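Sirkska build FAQ: two-arm towel folder

What is Sirkska?
A pair of small arms built in the Werkamton shared workshop for handling flat cloth. Most of the structural parts are printed. Kamran Butt maintains the part files.

How are the jaws attached?
With cross-head screws. Tighten until the jaw stops rocking, then stop. Overtightening cracks the print.

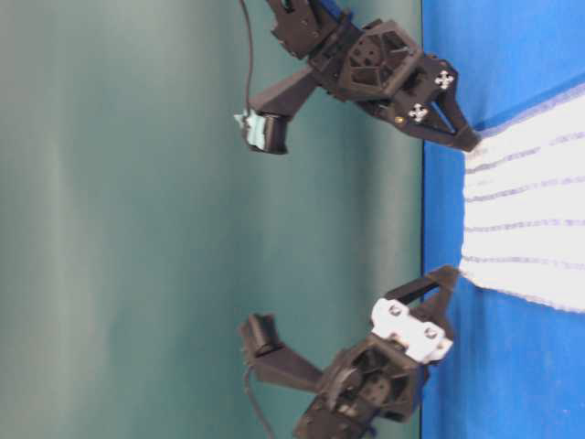 Jaw wear shows up first as missed corners. Replace both jaws of a gripper together and redo the zero position afterward.

Which cloth should I start with?
A thin striped kitchen towel. The stripes make skew easy to read. Bath towels are too heavy for the current wrist servos.

How many demonstrations are needed?
The current policy was trained on 639. The first usable one had 400, and it still dropped corners. Retraining takes over 9 hours on the workshop machine.

Does the work surface matter?
Yes. Use one plain color that contrasts with the towel, and pull out deep creases before each session. 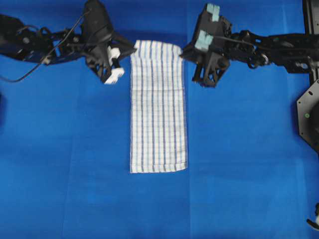
Uzma Afridi reports that her copy of the build tracked corners poorly on a gray bench and improved once she covered it with a plain sheet. She left the gains alone.

Can the arms run unattended?
No. Keep the power switch within reach.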